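Subject: Re: [rendgate-players] Stuck on the Cârstea level, third gate

Mingxuan Lü wrote:

> Hi all, I've been at the Cârstea level since Monday and I can't get
> past the third gate. I have both lamps lit, the bridge is down, and the
> gate opens maybe a foot and then drops again. I tried wedging the crate
> under it and the crate just slides out. Is this a bug or am I missing
> a switch somewhere? Playing alone, no patches.
>
> Also, does anybody know if the coins in Fukness carry over? I have 429
> and I'd hate to lose them.

Hi Mingxuan,

Not a bug, though I thought so too and wrote a pretty grumpy post here the first time I played it! The gate is on a counterweight, and the counterweight is the big bell you walked past right at the start of the level (the one with the rope hanging down the outside of the tower). If you lit the lamps before you pulled the rope, the bell stays up and the gate never gets its full pull. So go back over the bridge, climb the outside stairs, and hang on the rope until you hear the clunk. You have to hang there longer than feels right. I count to 20 and then let go.

After that, don't use the crate at all. Use the barrel from the cellar. The crate has that slippery bottom that makes it slide off everything in this game, and the barrel will sit still if you lay it on its side and let it roll into the groove. Then crawl, don't jump. If you jump you bump the gate and the barrel pops out and you get to do the cellar again, ask me how I know.
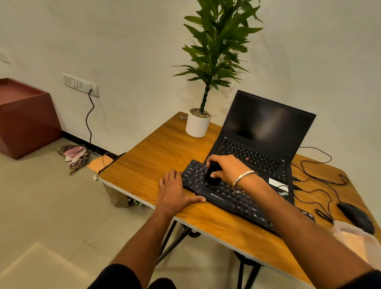 Vol. 6, No. 3

As for the coins, yes, they carry over, but only if you leave Fukness by the harbor. If you quit to the menu from inside the mill you keep whatever you had at the last save, and for me that was a lot less than I thought. With 429 you're in good shape anyway. The boat to Cultaddale costs 98, and the only really expensive thing after that is the long ladder at 2,000, and I finished the game without it. It's nice for the rooftops, that's all.

One more thing while you're there. Behind the third gate there are two doors, and everybody goes left because of the light. Go right first. There's a lever in there that turns off the wind in the next section, and playing alone you really want that wind off. With two people one of you can hold the sail, but by yourself it's misery.

I have a save from just past the gate if you'd sooner skip it, I can send it off list. It's from the older Rendgate build but it loaded okay for my brother.

Has anyone gotten the hidden room in Cultaddale to open in daytime? I've only ever managed it at night and I'm missing one page of the map.

Dee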